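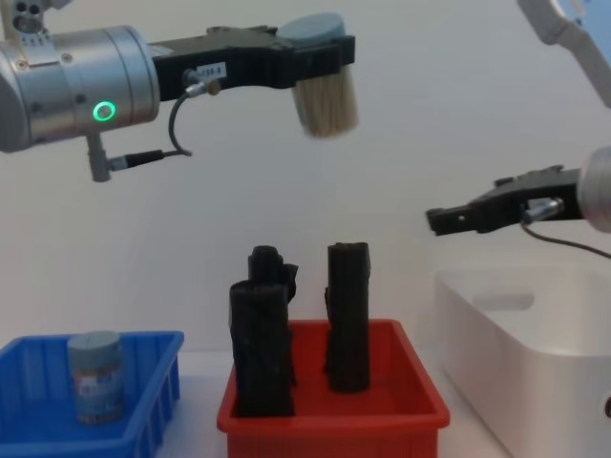 Wuno Dual-Arm Sorting Kit – Data Card and Release Notes

Status: evaluation release
Supplier: Illarard
Reviewed by: Hastley Equipment Assessment Office
Contact: Pao-chu Lau
Card last revised: 4 January 2020

1. Summary

The Wuno kit is a two-arm tabletop station offered by Illarard for sorting small household and workshop articles between open containers. It is supplied on lease or by purchase. This card accompanies the recordings made during the Hastley review and sets out what they contain, how they may be used, and where the kit was found to need further work.

2. Contents of the kit

Two arms, each fitted with a black gripper
Power and signal cables for both grippers
Chae control software, with one seat license
Printed setup guide and a spare set of finger pads

Trays and bins are not supplied. The review used ordinary plastic ones – a blue tray, a red tray and a deeper white bin – placed side by side on a white table.

3. Contents of the release

The release holds 638 recordings, divided among 68 task sheets. Each recording covers one attempt at one task. Articles handled include brushes and small cans. Failed attempts have been kept and are marked as such in the index file. The folders are:

recordings/ – one file per attempt
sheets/ – the written task given to the operator
index.csv – task, result, operator code, software version

4. Findings

Setup from closed crates took one working day with two staff. The setup guide is clear on mounting but says little about cable routing, and the office asks that this section be rewritten. Slack in the gripper cables should be checked before each session.

Articles with a firm, regular shape were handled well. Soft or crumpled articles called for slower closing speeds, and the default settings in Chae are too fast for them. Three task sheets were withdrawn for this reason and do not appear in the release.

5. Known issues

Software version is missing from seven entries in the index.
Result codes were changed in March; older entries have been converted to the new codes.
Sound was not recorded.

6. Terms of use

The recordings may be used for research and teaching. Resale is not permitted. Corrections to the index should be sent to Pao-chu Lau, with the recording number stated in the subject line.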